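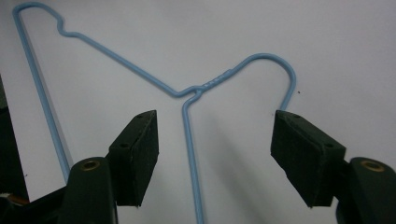
A light blue coat hanger against a white background.

Skultidley and Furnance Local Voices Project
Progress report to the Fairclough Fund, February 9, 2026

Dear all at the Fund,

It is a pleasure to be writing again, and I hope you will forgive me if I run on a bit, as it has been a busy winter and there is plenty to tell you (most of it good!).

When we last reported in December, we were getting ready for the public meetings on the proposed merger of the Skultidley and Furnance community councils. Both have now been held. The Furnance evening was the livelier of the two, with a long and rather heated discussion about who would look after the harbour road, and the councillors stayed well past the hour to answer questions, which people were grateful for. Skultidley was quieter, although the written comments we had afterwards were very thoughtful.

We delivered 600 printed guides to the merger plans and had 202 survey forms back. Most came from people over fifty, I'm afraid, and we would dearly like to hear from younger residents before the consultation closes. The college at Skornmont has kindly offered us a lunchtime slot with its politics students, and we are working on a shorter form for them, with fewer boxes to tick.

Spending is close to plan. Hall hire came in under budget, printing went over it, and the two very nearly cancel out. We have three months of grant money left and would like to ask whether the small underspend on travel could be moved across to pay for a Gaelic version of the guide, which several people asked for in Furnance.

Still to do: typing up the last of the comments, a summary for both councils, and two more drop-in mornings at Skornmont library. I will send the full accounts separately once the January bank statement arrives.

With warmest thanks for your patience and support,

The Project Coordinator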